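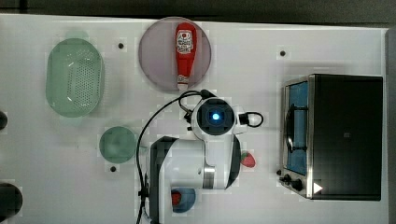 Threads > Money > Food at home

1/ In December I finished one year of keeping every food receipt. I live alone in Skellness and I wanted to know where the money goes.

2/ The total was $3949. Of this, $1365 was for eating outside, mostly lunch near my work. I had guessed half of that.

3/ Bread and coffee from Bettencourt cost me $195. I don't regret the bread.

4/ What helped me most was a fixed shopping day. When I go with hunger after work, I buy snacks and forget the onions.
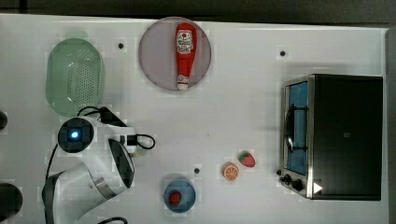 Colander, ketchup on a plate, toy strawberry.

5/ I also cook beans from dry now. I soak them overnight and freeze them in three portions. It needs patience but very little work.

6/ Rice I still buy too much. I have almost two bags open at the moment.
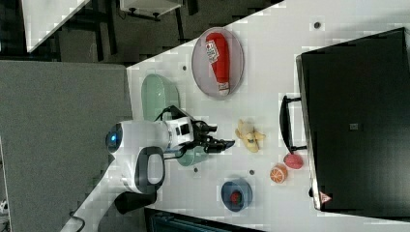
Zuweira Adjei: Did you count what you threw away? For me that was the worst number, mostly salad.

7/ I did not, and it is a good question. This year I write it on the back of the receipt. Salad is guilty here also.

Recent threads
Bus or bicycle to Goroscombe
My first winter with an electric heater
Which soups freeze well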